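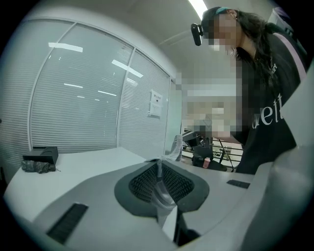
The Simiyu hand-held gripper in use, with a head-mounted camera on the operator.

Simiyu Starter Kit – README

Thanks so much for trying the Simiyu kit from Prumholm! We put these notes together for people opening the case for the first time, so please take your time with them.

What you get
One hand-held gripper with a light gray body, one head camera, two chargers and a card with 29 practice tasks.

Before you start
Charge everything for 60 minutes. Keep your fingers and sleeves off the mesh grille and the slotted vent on the housing – it's easy to forget once you get going. Recordings stop by themselves after 10 minutes, so save each one and start fresh.

Loan period
26 days, and we're happy to stretch it if you ask Rehema Mrema at the Futham desk.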